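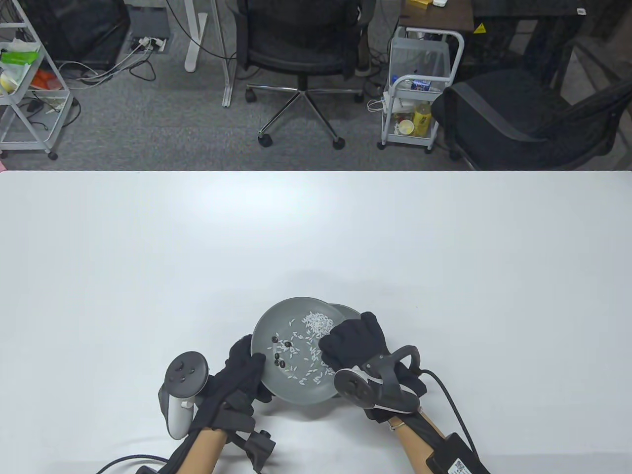
Rice and beans on the grey plate, gloves on, controllers strapped to my arms.

Sun 25 April

So I've been at Wulell for two weeks now and my job is mostly crockery! We're recording examples for Prastia, the learning system, and each one is me doing a small table task by hand while the controllers log where my arms go. I got through 108 on Friday and Liesbeth Verschueren threw out 42 of them – too fast, apparently, or I'd stopped halfway to scratch my nose (you try it with those things on your forearms).

The beans are harder than the rice. I don't know why, I'd have bet on the rice. Tilting slowly is the knack, and I keep forgetting it after lunch. Tomorrow we start on bowls, and Liesbeth wants four different starting positions for each.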